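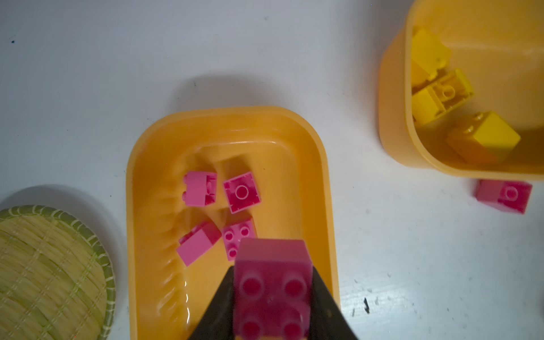 Sort bricks by colour first

I used to sort ours by size and lost the will to live. Now pinks go in one tray and yellows in another, and it's so much quicker!

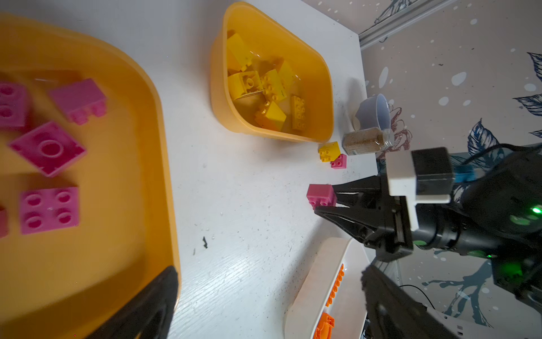
Pink in the big tray, yellow in the small one.

Tip the muddle onto a white table if you've got one, as the little pieces show up far better. My friend Emlyn swears by a bedsheet (I always lose bits in the folds).
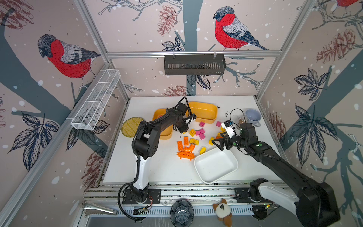
Do 8 minutes, then stop for tea. Anything odd, like curved bits, gets its own tray.

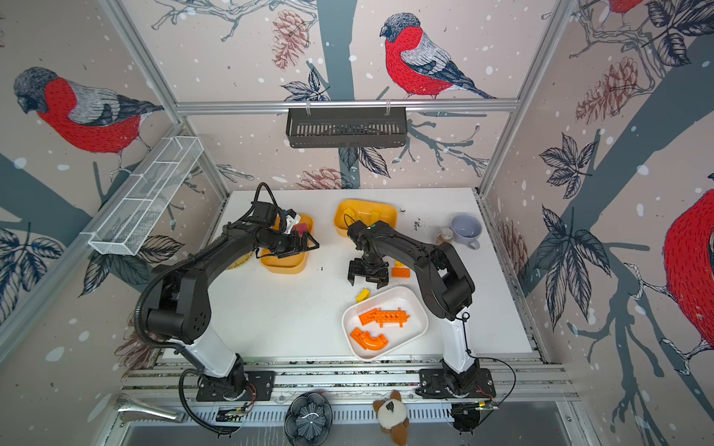

Wipe the table last, crumbs and all.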